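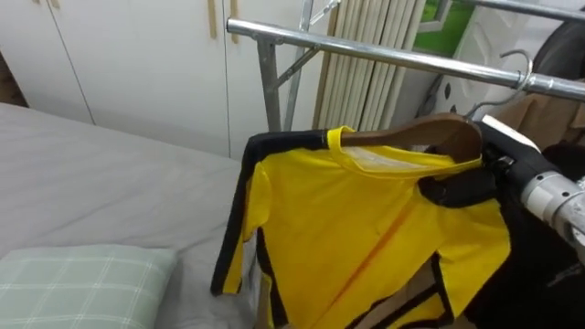
Build the Small Ones, and Build Them Near the Bus

I have been reading planning notices for most of my adult life, and I can't remember being as excited by one as I was by the Treseck Yard proposal. It asks for 476 homes on the old freight land east of Jekumthorpe, and more than half of them would have one bedroom or none. People at the public meeting groaned at that. I wanted to stand on my chair and cheer!

For years our town has approved the same house over and over: 4 bedrooms, double garage, a strip of lawn. I have nothing against that house (I grew up in one, and it was great). But the waiting list for a small apartment in Jekumthorpe stood at 686 households when the housing office last put it out in August, and not one of those households is helped by another cul-de-sac. They are nurses, widowers, line cooks, people just out of school, people just out of a marriage. They want a door that locks and a rent that leaves something over for groceries.
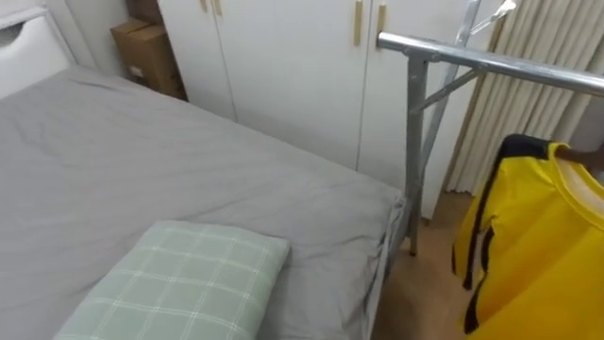
And they want to be able to get to work, which brings me to the part of the plan I love most. The developer, Nendomon, has put the buildings along the bus route and the parking at the back. Three stops, all within a short walk, on a line that already runs late into the evening. Somebody looked at a map before they drew anything, and I wish that were more common.

The worry I hear most is that small homes are mean homes. Aivar Kuusk, the architect, took that one head-on at the meeting, and I thought he was terrific. His studios come with tall windows, thick party walls and a shared laundry on each floor, and he spent a good ten minutes on where people will put their stuff.
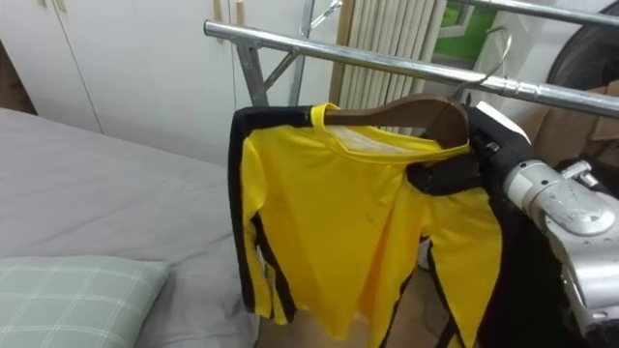
Storage is where I'd push him further, though. The drawings show one closet per studio, by the front door, and that won't do for someone who owns a winter coat and a bike. Plenty of us already live with a clothes rack out in the room, a bright yellow sports top hanging there in full view, and it works well enough, but the rack needs floor to stand on. Give each studio another yard along the bedroom wall and a locker in the basement. The Štěpánek building on Canal Street did both when it was converted, and its tenants stay for years.

So yes, I have quibbles. The courtyard is too dark on the north side and I'd like more trees. Put those in the conditions and vote for it anyway. The land is cleared, the bus is running, and the list at the housing office is long enough already.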